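Parkdale Cinemas Online Help
Ticket 891: Trailer plays without dialogue before the main feature
Status: Closed
Site: Parkdale, screen 4
Server: Plombridge playback unit
Content: Adomaitis trailer, scope version, 5.1

Opened by site, 11 a.m.

The new trailer for Adomaitis went into the preshow last night. The picture is fine. Music and effects come out of the left, right and surround speakers at normal level, but there is no dialogue. The trailers before and after it in the same playlist sound normal, and so does the feature. We ran it twice this morning with the house empty and got the same result both times.

The distributor wants this trailer on every show of the Trotau film, so we can't just leave it out. For now it has been taken off the evening shows on this screen only.

Support, first reply

Please check the following and post the results:

Is the sound processor on the same input during this trailer as during the others?
Is there a cue at the start of the trailer that changes the audio format?
Does the center channel meter on the processor move at all while it plays?
Does the same file play correctly on another screen?

Do not delete the trailer from the server yet. We may need the log entries that go with it.

Site update

Input is the same. There is a cue on the trailer, copied from the one it replaced in the playlist. The center meter stays flat for the whole running time. We have not tried another screen because they are all in shows until late afternoon.

The fader was at its usual setting. We also swapped the order of the trailers, in case it was something to do with coming straight after the ads. No change.
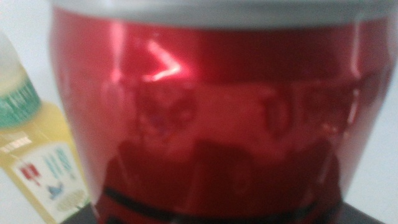 Comment from another site: we had the same thing with this trailer on one of our screens, and it was the cue. Our old teaser used a cue that put the processor in a music preset with no center. When we dropped the full trailer into the same slot it picked up the preset, and the next trailer put it back, so everything else sounded right. Check what yours is called before you order a new copy.

Support, second reply

That would fit what you describe. The server log you uploaded shows the file passed its check on ingest and the audio track has sound on the center channel, so the copy looks good. Steps:

1. Open the preshow playlist in the editor.
2. Select the Adomaitis trailer and open its cue list.
3. Remove the cue named MUSIC 96.
4. Add the standard 5.1 cue at the start of the trailer, zero offset.
5. Save the playlist under a new name and load it again. A playlist that is already loaded will keep the old cues.

Site update

Done. The first try made no difference, but we had saved over the old playlist and it was still loaded. Saved it again under a new name, loaded that, and the dialogue is there. Center meter moves as it should.

We looked through the other playlists and found the same cue on the late show template — removed there too. The trailer is back on all shows of the Trotau film from this evening.

Support, closing note

Cause: automation cue carried over from an earlier item in the playlist. No fault found in the trailer file or the sound processor. No replacement copy needed.

If the cue comes back after the next playlist update, check the template it was built from and reopen this ticket.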